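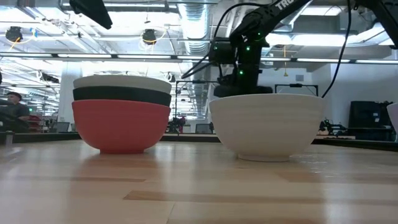 Soup night is coming back to the Witetti neighborhood hall, and I could not be happier about it! The hall kitchen has been shut since the old boiler gave up, and the people who run the place have now confirmed that the first supper will be in December, with doors opening at 6. If you've never been, it works like this: you pay at the door, you grab a bowl, and you eat whatever the cooks have been stirring all afternoon. Bowls are the one thing you're asked to bring yourself this time, and any color goes - white, black, a nice coral red, whatever you've got stacked at home. Just put your name on the bottom with a bit of tape, please. I lost a good one last winter and I'm still a little sore about it.

The money for the new boiler came in faster than I expected. The bake sale and the raffle brought in $2,248 between them, and the folks at Dönmez, the bakery on the corner, have promised bread for every supper through the end of winter (the seeded loaf, I hope, but I'll take anything they hand me). Tickets for the raffle sold out before lunch, all 882 of them, and I didn't win a thing.

There's room for 70 people at the tables, so it's worth signing up early. The sheet is on the board by the side door, and there's a second one at the Dönmez counter if that's closer for you. First up are a lentil soup and a chicken and corn one, and I hear there's a pumpkin soup planned for the supper after that - I'm already thinking about seconds.

Parking is the only headache. The lot behind the hall is still half dug up for the drain work, so leave the car at home if you can or use the street on the library side. Kids eat free, same as before, and leftovers get sold by the jar at the end of the night. Bring a jar!

Posted 2024-10-18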